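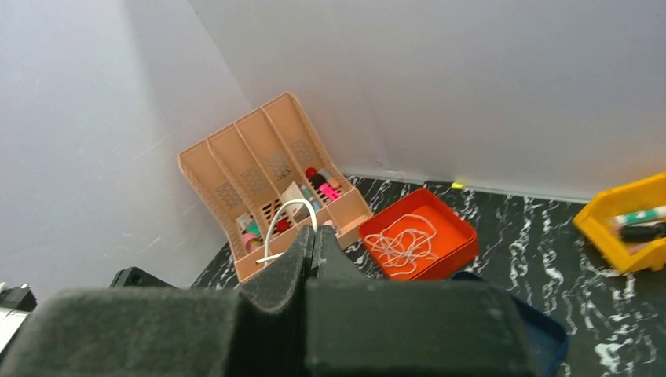 PUMESGATE – Anyone who has ever pulled a charging cord out of a kitchen drawer and gotten half the drawer along with it will have some sympathy for the team at Plarnard, who spent most of June asking two sets of robot fingers to do much the same thing, over and over, with a thin pale cord and a plastic tray.

The small automation shop on the east side of town has been deciding which gripper to put on the sorting arms it builds for repair centers, and it finally has an answer (well, most of one). The finalists were a broad-based pair of fingers with narrow tips, which the shop has used for years, and a softer padded pair from Heltow. Each got the same arm, the same wrist camera and 615 tries at picking up a cord, on top of a long list of caps, tubes and other odds and ends. All told, the arm made 2,730 grasps before anybody was willing to call it a day.

"We thought the soft pads would walk away with it," said Ineke Jacobs, who ran the trials. "They were lovely with the round things! But a cord lying flat is a different animal, and the pads kept folding over it. The narrow tips just slip under a loop and close."

The pointed fingers dropped the cord 23 times and the padded ones 40, a smaller gap than Jacobs expected, and she would like to see it tried again with thicker cable before she says much more.

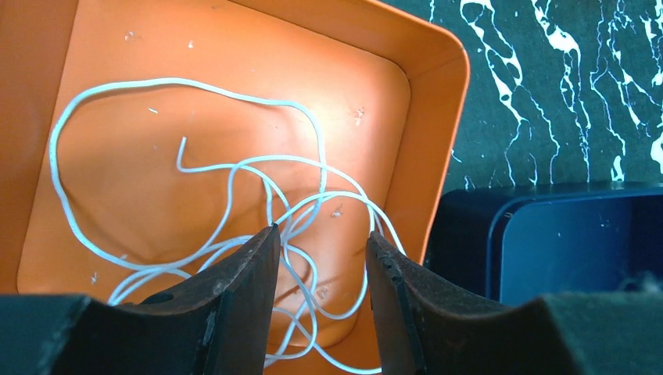
*Narrow-tipped fingers over a loose tangle of cable in the orange tray during the Plarnard trials.*

Wear is the other matter. The black finish on the narrow fingers has scuffed and chipped along the inner edges, and Anouk Vandenberghe, who looks after the shop's hardware, wants a tougher coating before any of them leave the building. She has asked Van Acker, the machine shop two streets over, to make up a few sets in different finishes, and she was cheerful about the prospect of starting over.

"I've gotten fond of that tray," she said. "I could draw you every knot in it."

The next round will keep the narrow tips and compare two camera angles, with the padded pair held back for the rounder items. Plarnard hopes to have the first arms ready for customers once the new coatings have been through the same set of grasps.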